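The washing machine died in October, at 4 in the morning, because I'd set the delay timer like a clever person. It made a noise like a bag of spoons going down a fire escape and then flashed a code that the manual lists as "other."

So I went to Feltex, the big store out past the ring road, the one that sells fridges at one end and headphones at the other. I had a number in my head and the number was modest. The washer I liked was a Zetix, priced at 1,077 dollars, with a door that plays a little tune when it locks. I didn't want the tune. The one without the tune was out of stock until spring.

Then came the warranty talk. For another 175 I could have extended coverage, which starts after the regular coverage ends and excludes, as far as I could tell from the leaflet, the drum, the door, the hoses and acts of laundry. I said no. I was asked if I was sure. I said no again, which confused us both.

Delivery was another adventure. You pick a window, the window is most of a day, and they call when they're two stops away. They called from my driveway. The two stops were apparently me and me.
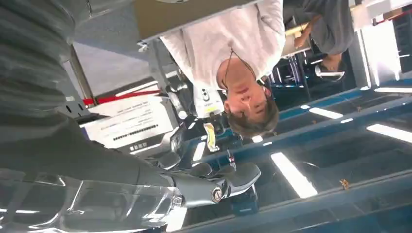
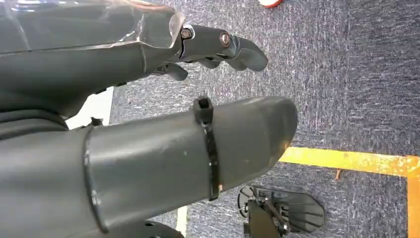 The old machine went off on a dolly and left a clean square on the floor that I've been trying to match ever since. The new one took under an hour to hook up, and I ran an empty cycle while reading the app instructions. Yes, there's an app. It wants my location and my birthday. I gave it a birthday.

My neighbor across the hall swears by Onuoha, the little repair shop in Tirnlow, and says they'd have fixed the old one for the price of a belt. She told me this after the delivery truck had left — she has a gift for that. I've written their number inside the cabinet door anyway, next to the one for the plumber.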